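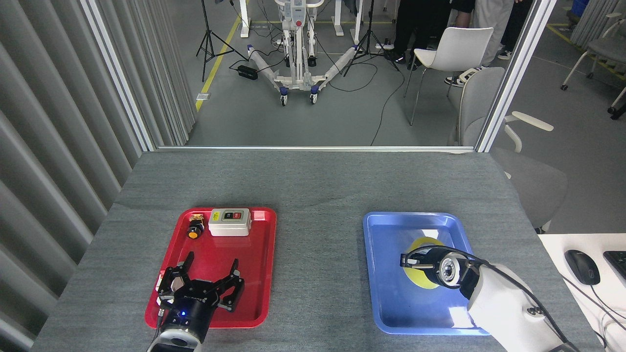 Asuka Tsuji sorts small electrical parts. She has done this for the repair shop Granari since one February when, as she tells it, the shop received a big delivery of old switches and there was no person who wanted to open the boxes. I visited her in the afternoon and we drank tea from Maruyama, her home town, before she agreed to speak about trays.

"Trays are not interesting for most people," she said. "For me they are the whole work. If the tray is wrong, the part is lost, and if the part is lost I must order it again and wait."

She uses red trays and blue trays. I asked if red means danger or broken. She shook her head. Red is for a part that still needs a decision, and blue is for a part that has already received one. The colors were chosen by the person before her, and she kept them so that the older labels in the storage stay correct.

A push-button box with one green and one red button goes first to the red tray. It has to be opened, and the contacts inside must be looked at. "The outside can be very clean and the inside is black," she told me. "Or the opposite. I had one from a bakery, with flour in all the corners, and it worked better than a new one."

The round parts that are mounted in a panel are more difficult for her. Many have a yellow face and a black body, and from the front a lamp and a button can look the same. She turns each one and studies the terminals. Brass-colored terminals get dark with the years, and then she cleans them with a small brush. She does not use sandpaper, and she asked me to write this clearly, as customers do it often and afterwards bring her the result.

Granari keeps its list of parts in a program called Wotness. When I was there the list had 1393 entries. Tsuji is polite about the program. "It is good when you know the number of the part," she said. "When you know only that it is yellow and round, it gives you 200 answers." For this reason she writes also in a paper notebook, where she describes parts with her own words. On one page I read "mushroom, but flat."

The felt on the table was her idea. Before, the shop worked on bare metal, and every screw that fell made a jump and was gone. Gray felt keeps the screw where it lands. She first tried green, from a closed billiard hall, but the small green caps disappeared on it.

Between the trays she leaves a wide empty strip. I asked why she does not push them together and win some space. "Then my sleeve moves things from one to the other," she answered. "It happened with 21 lamps. I had to test all of them a second time."

Most of the repaired parts go to Joketti, a workshop that keeps old packing machines running. They ask for the same yellow lamps every year, and last time they wanted 100. Tsuji could give them less than half. She is still looking for the others and would be glad to hear from anyone who is emptying an old control cabinet.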